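Notebook, teaching lab, bench side
October, Saturday, started 9.15

Purpose of today: to run through the soil and glass practical before the second-year group has it, and to see if the new density kit from Viltar can replace the liquids we mixed ourselves until now. Danylo Romaniuk was with me until lunch and did the sieving. I write this also for Stasiv, who takes the class after me, so please excuse if I explain things you know.

Kit as delivered: 40 glass tubes with stoppers, two bottles of heavy liquid (light and dense), a bag of reference glass pieces, four soil samples in screw jars, one "scene" soil with no label except a number, 1214. The instruction sheet is in three languages and the English one is the shortest. It does not say how long to leave the tubes standing. I wrote to Viltar on this, no answer yet.

Soil part

We dried all samples on foil trays in the small oven. Jar 3 was still clumping after the first hour, so we gave it one hour more and broke the lumps with the rubber pestle. Do not use the porcelain one, it crushes the grains and then the fine fraction is too big. I made this mistake last year and spent an afternoon looking for a reason.

Sieving went well. The coarse part of jar 2 and the coarse part of the scene soil look very similar under the low-power microscope: yellowish quartz, some brick dust, small black pieces which I think are coal ash. Jar 4 has also brick dust but much more plant material. Jars 1 and 3 can be excluded by colour alone if the students use the colour chart in daylight. Under the ceiling lamps jar 1 looks browner than it is, and Danylo matched it two steps wrong. We should move the colour step to the window bench.

pH strips: no use. All of the soils gave the same result within what I can read. I would take this step out of the worksheet, or keep it as a lesson that a test can be correct and still not separate anything. Stasiv, what do you prefer?
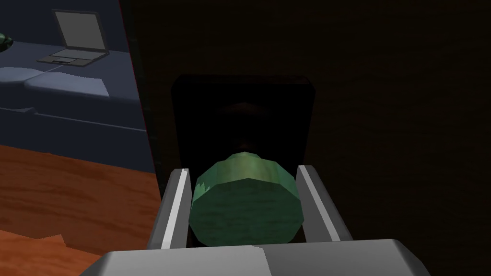 Density tubes. We built the gradient in five layers, from the densest mixture at the bottom to the lightest on top, with a long pipette against the wall of the tube. My first tube was spoiled because I let the liquid fall too fast and two layers became one. The second was good. Danylo's were all good, he has more patience with a pipette than I have.

We put the same weight of dried fine soil in each tube, closed them and left them in the rack near the back wall, away from the oven. After one hour the bands were visible but soft. After lunch they were sharp enough to mark with a pen on the paper strip behind the tube. Jar 2 and the scene soil have their main bands at the same height, and both have a thin second band above. Jar 4 has its main band lower and nothing above. So the intended answer is jar 2, and I am satisfied that a careful student can reach it.

What worries me is the time. A class is two hours and the bands need more than that together with drying. Proposal: we dry and sieve before, the students build the gradients in the first half hour, then do the microscope work while the tubes stand. They read the bands the next day, or we take pictures for them.

Glass part

Shorter, because I was tired. The reference pieces are window glass, bottle glass, headlamp glass and one marked "old pane, 1907". I like this last one, it has bubbles and a visible wave in it, and students will remember it. But the immersion oil from the kit is too close to the window glass, so both the new window piece and the old pane almost disappear in it and one cannot tell them apart. With our own oil from Orgate the difference is small but can be seen if you focus slowly up and down and watch which way the bright line moves. We have enough Orgate oil for this term. I put a label on the bottle, please do not lend it out.

The edges of the bottle glass are very sharp. Tweezers only, and the chips go in the yellow tub, not in the bin under the sink.

Problems and small things

- Stoppers of the kit tubes are loose. Three of them leaked when the tube was tilted. Parafilm helps.
- Balance was drifting in the morning. I levelled it again and it was fine.
- The file name for the worksheet is still the old Rerkudo one. I will rename it when the text is final, otherwise we will have two versions again.
- Waste from the gradients goes in the halogenated bottle, which can take up to 5 litres and is now nearly full. Someone must order the exchange before the class.

To do

Ask Viltar again about the standing time and the stoppers.
Move the colour chart to the window bench.
Rewrite step 6 (gradient), with a drawing of how to hold the pipette.
Repeat the headlamp glass with fresh oil. I have only one reading and I do not trust it.
Stasiv to decide about the pH strips.

Finished 16.40. Tubes left in the rack overnight with their paper strips, please do not move them before I have looked again.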